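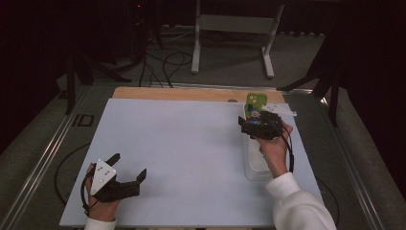
The green case with the cartoon on it, and the clear-ish container.

I own more phone cases than a person with one phone should. They had been living in the kitchen drawer with the batteries and takeout menus, and last Sunday I finally took them all out and dealt with them.

The green one stays. It has a little blue and white cartoon figure and small yellow dots, and it's the one people comment on at the checkout. Mariama Amegashie gave it to me two phones ago. It doesn't fit what I carry now, but my old phone still works as a kitchen timer and it can wear it.

The rest I sorted by phone model. If I no longer had the phone, the case went in the bag for the thrift store. Two had gone yellow and sticky at the corners, so those went in the trash. One was a Camatell wallet case that I bought on sale and used for 3 weeks. I never liked having my bank card and my phone in the same place, and the flap got in the way every time I took a call. Oda Lindqvist said she would take it.

Before putting the keepers away I washed them. Warm water, a drop of dish soap, and an old toothbrush for the camera opening and the holes along the bottom. I let them dry on a dish towel overnight. I used to put them straight back on and then wonder why there was fog on the back of the phone.

For storage I settled on a plastic container you can partly see through. I had a nice tin before, but I could never tell what was in it, so I kept opening it and leaving the lid somewhere else. Cases go in on their edges, like files. Stacked flat, the one I want is always at the bottom. Charging cables do not go in with them – that was how the drawer got so bad to begin with.

The container lives on the shelf by the front door now, next to the keys. The drawer has room for the batteries and the good scissors, and I found a Ronditz gift card at the back with 18 dollars still on it. I haven't decided what to do about the takeout menus. At least one of those places closed in September.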